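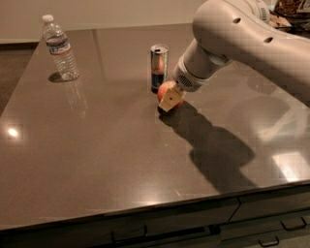 Pundell worktop in Dark Umber, polished finish

If you have been looking for a dark worktop that still feels friendly to live with, do have a proper look at our Pundell. The colour sits between brown and grey, and the high polish picks up every lamp in the room -- some customers adore that and some would sooner have a matt top, so please ask us for a sample and try it under your own lights at home before you decide.

It makes a lovely big surface for a kitchen island or a snack counter, with space for drinks, fruit and whatever else comes in from the shopping.
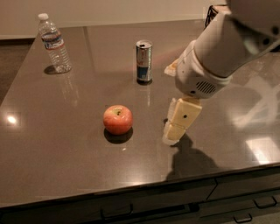 Looking after it is very simple. A soft cloth, warm water and a drop of washing-up liquid will do for every day, and a dry cloth afterwards brings the shine back nicely. Please use a trivet under hot pans, and keep scouring pads well away.

Thickness: 20 mm
Upstand height: 50 mm
Sample: free, posted within 48 hours
Deposit: £200

Orders placed by 15th October can be fitted before December. Ring Princess Samonte at Clelora for a quote, or Jalen Boateng if you already have your measurements.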